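Bandcombe Small Knits, 32 cm

Pullover knit with contrast ribbed trim. Supplied by Drella in pale pink. Minimum wholesale order 60 pieces, colours may be mixed within a carton of 300.

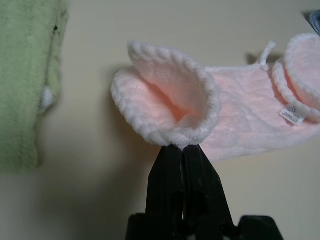 Care is the same for every colour in the range. Wash cold on a gentle cycle, maximum spin 800 rpm, reshape while damp and dry flat. Instructions are repeated on the white label, which on the pink knit hangs near one of the cuffed openings. The white trim at the openings is fluffy and should not be ironed or brushed. Do not tumble dry.

Price list valid from 8/9/26. July orders ship at the previous rate.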